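Homemade Mayo in a Jar, No Whisking

Updated 19th December

OK quick one today because I have a pie crust in the fridge and not much time. Mayo. You can make it in the jar you store it in. Two minutes, one stick blender, done. I quit buying the squeeze bottle in September and haven't missed it.

Have you read the back of a store bottle lately? Soybean oil first, then water, then sugar, then "natural flavors" which could be anything. Homemade is egg, oil, something sour, salt. Mustard if you like mustard. I like mustard.

What you need

1 large egg, room temp
300 ml light-tasting oil (avocado or plain sunflower)
1 tablespoon lemon juice
1 teaspoon Dijon
1/2 teaspoon fine salt
A wide mouth jar, just a bit wider than the head of your blender

On the jar. This matters more than the oil, more than the brand of mustard, more than anything. Too wide and the egg slides out from under the blade and you get soup. I use a Gridenberg pint jar. Any straight sided jar is fine so long as the blender head goes all the way to the bottom.
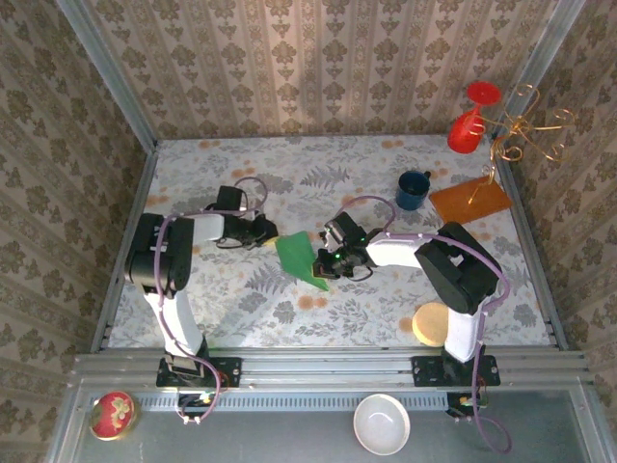
On the oil. Not extra virgin olive oil, please. It turns bitter when you blend it hard and then you've wasted the whole batch. If you want the olive taste, stir a spoonful in at the end by hand. I buy the big Rilura sunflower, cheap and tastes like nothing. Perfect.

On the egg. Room temperature. Forgot to take it out? Sit it in a bowl of warm tap water for 15 minutes while you hunt for the lemon. The egg is raw in this recipe, so if you're pregnant, or feeding little kids or anyone with a weak immune system, get pasteurized eggs in the shell. They work the same, maybe a touch looser.

How to do it

1. Crack the egg into the jar. Try not to break the yolk. If it breaks, oh well, keep going.

2. Add lemon juice, mustard, salt.

3. Pour all the oil on top. Yes all of it. No drizzling. Let it sit a minute so the egg settles at the botttom.

4. Lower the blender in until it touches glass, right over the yolk. Don't turn it on yet!

5. Now turn it on, high. DO NOT MOVE IT. Count to 17 slowly. White ribbons will start creeping up from the bottom.

6. When the bottom half is thick and white, tilt the blender a little and pull it up sloooowly. Pump it once or twice near the top to catch the last of the oil.

7. Taste. More salt? More lemon? Stir it in with a spoon, don't blend again.

That's the whole thing. Lid on, fridge. It firms up more once it's cold.

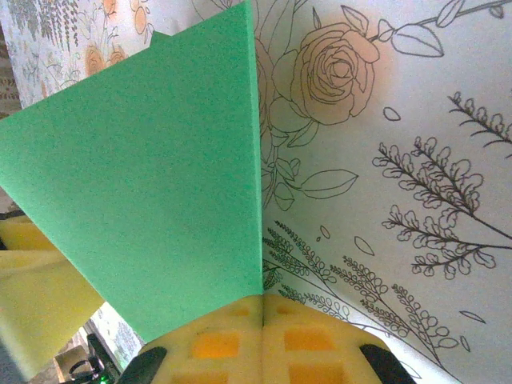
Ruchti wrote in to say the batch split both times, just yellow oil with bits floating in it, and could it be saved or does it go in the trash?

Save it! Don't toss it. Pour the broken stuff into a measuring cup. Clean jar, one fresh egg yolk, teaspoon of water. Blender on the yolk, running, and add the broken mayo back in a thin stream. This time you DO drizzle. Comes together almost every time. If it still won't go, your jar is probably too wide, see above. Or the blender came up to soon, that's the other big one.

Too thick? Teaspoon of warm water, stir. Too thin? Chill it first before you decide. Still thin, blend in a little more oil, a spoonful at a time. 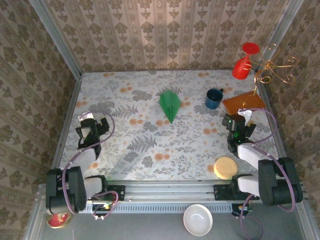

Keeping it

Four days in the fridge, five at the outside. I stick masking tape on the lid with the day I made it, otherwise I start guessing. Don't leave it out on the counter at a cookout. And no freezing, it separates and gets grainy.

Things to stir in

Garlic: one small clove, grated. Gets stronger overnight so go easy.
Chipotle: one pepper from the can plus a spoon of the sauce. Best thing ever on fries.
Dill and pickle: chopped fine, squeeze the pickle dry first or it goes watery. Fish sticks!!
Curry powder: half a teaspoon, for egg salad or leftover turkey.
Honey and more mustard: equal parts, for dipping chicken.

Add these after it's made, with a spoon. Garlic can go in the jar at the start if you want it really smooth.

Washing up: run the blender for a few seconds in a tall cup of hot water with a drop of dish soap, then unplug it and rinse. Much easier than scrubbing round the blade.

Next up is tartar sauce, same base plus capers. Have to get the pie in first.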